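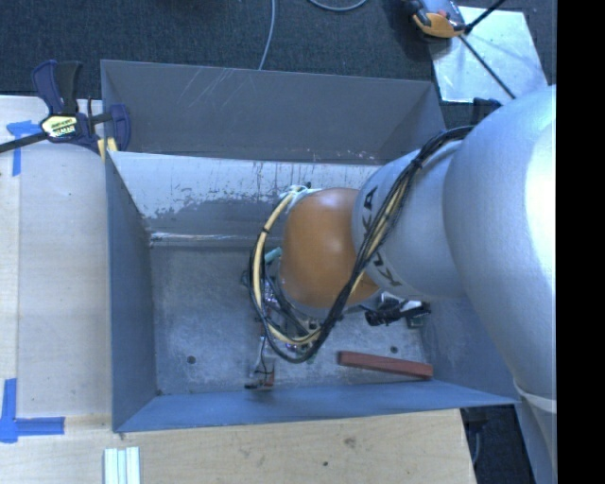

killdale_mark
Posted 15/04/2018
The council voted to suspend the deputy head of public works over the Brundach road contract. The price went from 2 million to 3.3 million in a year and only one firm bid. I read the minutes and the word "bribery" is never used, but the prosecutor has asked for the files. The same office signed the grant for the Cotiver plant, and I would like those papers opened too.

thomas70
The Cotiver grant went through a public vote. You can't lump it in with the roads.

killdale_mark
The vote was on the total. The office picked who got paid.

SRadonjic
Suspended is not dismissed. He keeps his salary until the hearing in May – that is in the rules. Selma Radonjić asked about it from the floor and got no answer.

thomas70
Fair enough on the salary. I still say wait for the prosecutor.

eastbank147
We waited last time and the file was closed. The petition has 3325 names now. It's at the library desk if anyone still wants to sign.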